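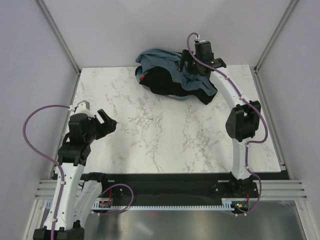
Appel à participation : panel de dégustation et concours de recettes d'assaisonnement pour chips Gredbridge

Ekorus recherche des participants pour la phase d'évaluation de sa prochaine gamme de chips de pomme de terre Gredbridge. L'appel comporte deux volets indépendants : un concours de propositions d'assaisonnement, ouvert au public, et un panel sensoriel, limité aux personnes retenues après présélection. Une même personne peut candidater aux deux volets, mais un panéliste n'évalue jamais sa propre proposition.

Volet A. Concours de propositions

Chaque proposition comprend un nom de parfum (30 caractères maximum, espaces compris), une liste d'ingrédients dominants et une note d'intention de 140 mots au plus. Sont exclus les parfums contenant de l'alcool, les noms de marques déposées et les noms de personnes. Les propositions humoristiques sont recevables dès lors qu'elles décrivent un assaisonnement réalisable à sec, par enrobage de poudre après friture. L'édition précédente a reçu 1256 propositions, dont une part notable a été écartée pour absence de liste d'ingrédients.

Le jury retient 17 propositions sur dossier. Après essais de formulation, 4 d'entre elles passent en production pilote et sont soumises au panel. Les critères de sélection sur dossier sont la faisabilité technique, la lisibilité du nom et l'écart par rapport aux parfums déjà commercialisés par Gredbridge.
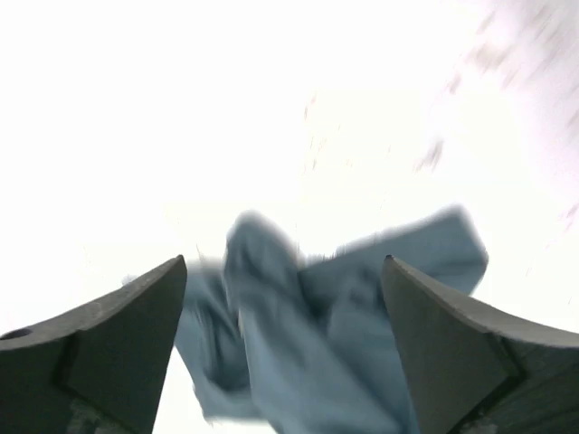

Yannick Marchal

Volet B. Panel sensoriel

Le panel se réunit en mars dans les locaux de Cikum, prestataire chargé des essais. Chaque panéliste participe à 7 séances, de 10 h à 11 h 30, en cabine individuelle. Les échantillons sont codés et présentés dans un ordre différent pour chaque participant. L'évaluation porte sur l'intensité salée, l'acidité, le piquant, la persistance aromatique et la texture, sur échelle linéaire non graduée. Une question ouverte relève les arômes perçus en fin de paquet, la poudre se déposant au fond du sachet.

Conditions d'admission :

- être majeur à la date de la première séance ;
- ne présenter aucune allergie ou intolérance connue au lait, au gluten, au céleri, à la moutarde ou au soja ;
- ne pas être salarié d'un fabricant ou d'un distributeur de produits apéritifs ;
- être disponible pour la totalité des séances ;
- lire et écrire le français couramment.

Les participants s'abstiennent de fumer, de boire du café et de se parfumer dans l'heure précédant chaque séance. Toute absence non signalée la veille avant 17 h entraîne le remplacement du panéliste.

La présélection comprend un questionnaire en ligne, puis une épreuve de reconnaissance des saveurs de base et un test triangulaire. Kanyarat Sukprasert coordonne les épreuves et communique les résultats individuels sur demande écrite.

Indemnisation et dotation

Les panélistes perçoivent une indemnité forfaitaire versée par virement après la dernière séance. Le montant figure dans la convention remise avant signature. Les frais de transport sont remboursés sur justificatif, au tarif des transports en commun. La présélection n'est pas indemnisée.

Les auteurs des parfums produits en série pilote reçoivent un lot de sachets de leur parfum. L'auteur du parfum classé premier reçoit en outre une dotation en numéraire, définie à l'article 6 du règlement. Le classement final combine les notes du panel et le vote en ligne, dont le dépouillement est confié à Goel.

Droits et données

Le dépôt d'une proposition vaut autorisation d'utiliser le nom du parfum et la note d'intention sur les supports de communication de Gredbridge. Les réponses du panel sont pseudonymisées avant analyse. Les questionnaires des candidats non retenus sont supprimés à la clôture de la présélection.

Candidature

Les formulaires des deux volets sont accessibles depuis la page Participer. Préciser le volet en tête du formulaire ; un dossier sans mention de volet est traité comme une candidature au volet A. Les questions relatives au règlement sont à adresser à Lertchai Panyasiri, celles relatives aux allergènes à Nantana Noiphan, par l'intermédiaire du formulaire de contact. Un accusé de réception automatique est envoyé après chaque dépôt.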